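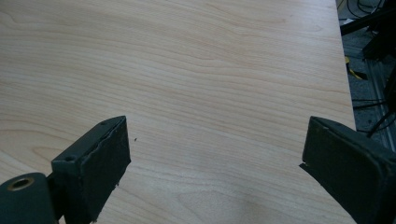
Figura 4. Tampo claro com veio de madeira e acabamento liso.

4. O tampo: colocação, primeira limpeza e cuidados

Chegou a parte mais gostosa da montagem! Com a estrutura da mesa Selura de pé e os parafusos das travessas ainda meio soltos (se você já apertou tudo, volte ao passo 3.6 e afrouxe uma volta), é hora de colocar o tampo e ver a mesa virar mesa de verdade. Reserve um espaço livre em volta, chame mais uma pessoa e deixe por perto a chave sextavada, o nível e um pano de algodão limpo.

CUIDADO: o tampo deve ser levantado por duas pessoas, uma em cada ponta. Nunca apoie o peso da peça sobre um canto, nem por um instante. Canto batido é o dano mais comum na montagem e o mais chato de disfarçar.

4.1 Escolha do lado

O desenho do veio muda de uma peça para outra, e vale a pena gastar uns minutos com isso. As linhas correm onduladas, abrem em curvas suaves e em alguns pontos fecham em formas ovais compridas. Gire o tampo e olhe de onde você costuma sentar. Tem gente que prefere os ovais mais fechados perto da cadeira, tem gente que gosta deles do lado da parede. As duas posições servem, porque a furação inferior é simétrica.

1. Abra a embalagem no chão, sobre o próprio papelão, com a face do desenho para cima.
2. Retire a película de transporte puxando devagar, em diagonal, a partir de um canto. Não use estilete.
3. Passe o pano seco no sentido do veio para tirar a poeira da embalagem.
4. Olhe a superfície de perto, com a luz vindo de lado. Risco e marca aparecem muito melhor assim.
5. Decida a posição e marque o lado escolhido com um pedaço de fita crepe por baixo.

Nota: as variações de tom entre o bege, o castanho claro e o rosado fazem parte do desenho. Se você comprou também a prateleira Lahlou, coloque as duas peças lado a lado antes de fixar e veja qual combinação agrada mais. Eu mudei de ideia três vezes na minha.

4.2 Colocação sobre a estrutura

6. Cole os apoios de feltro nos pontos indicados das travessas. Pressione cada um por 10 segundos.
7. Com a outra pessoa, levante o tampo na horizontal e desça devagar sobre a estrutura. Mantenha os dedos fora do vão entre o tampo e as travessas.
8. Alinhe primeiro a borda da frente, depois as laterais. A sobra deve ficar igual dos dois lados.
9. Encoste todos os parafusos à mão, por baixo, sem apertar.
10. Aperte em cruz: um canto, o canto oposto, e assim por diante. Pare quando o parafuso firmar.
11. Agora sim, aperte as travessas que ficaram soltas no capítulo 3.
12. Coloque o nível no centro, nas duas direções, e ajuste os pés reguláveis.

CUIDADO: não use parafusadeira elétrica nesta etapa. O parafuso entra rápido demais e pode marcar a face de cima por dentro. A chave manual que vem no saquinho dá conta muito bem.

Se a mesa ainda balançar depois do passo 12, confira se um dos feltros dobrou na descida. Acontece bastante, e basta soltar os parafusos daquele lado, esticar o feltro e apertar de novo.

4.3 Primeira limpeza

Adoro esta parte, porque a cor abre bastante quando sai o pó fino da fábrica!

13. Umedeça um pano macio em água morna com uma gota de detergente neutro e torça bem.
14. Limpe em faixas compridas, acompanhando as linhas do desenho.
15. Repita só com água, também com o pano bem torcido.
16. Seque logo em seguida, com atenção às bordas.

Pontinhos escuros isolados costumam ser farelo, grafite ou resto de embalagem. Experimente primeiro com a ponta do dedo, depois com o pano úmido. Se o ponto não sair, passe uma borracha escolar branca bem de leve. Esponja abrasiva, palha de aço, saponáceo e acetona estão proibidos.

Nota: um brilho mais forte perto da janela ou debaixo da luminária é só reflexo. Mude o ângulo do olhar antes de sair esfregando. Se a mancha mudar de lugar com você, está tudo certo.

4.4 Uso no dia a dia

Esta é uma mesa para ser usada – lição de casa, massa de pão, conserto de brinquedo, o que vier. Alguns hábitos simples ajudam a manter o tampo bonito:

– Use descanso para panelas, travessas de forno e chaleiras.
– Seque água parada assim que notar, sobretudo junto às bordas.
– Ao trabalhar com peças de metal ou ferramentas, forre a área com um feltro ou uma base de corte.
– Levante os objetos pesados para mudá-los de lugar; não arraste.
– Vasos de planta, só com pratinho embaixo, e com feltro embaixo do pratinho.

Para caneta esferográfica, um pano com um pouco de álcool resolve quase sempre. Faça um teste numa parte escondida e seque em seguida. Para gordura, volte ao detergente neutro do passo 13.

4.5 Reaperto e revisão

Depois de 25 dias de uso, refaça o aperto dos parafusos por baixo, na mesma ordem em cruz do passo 10. A partir daí, uma revisão a cada 12 meses é suficiente. Aproveite para olhar os feltros e trocar os que estiverem gastos ou descolados (o kit de reposição Trevitz traz um jogo completo).

Ao pedir uma peça, informe o código impresso na etiqueta colada sob o tampo. Por isso, não retire essa etiqueta, mesmo que ela não combine com nada.

Texto e revisão do capítulo 4: Gilberto Agudelo, 1/11/20.
Continua no capítulo 5: Gaveta e passagem de cabos.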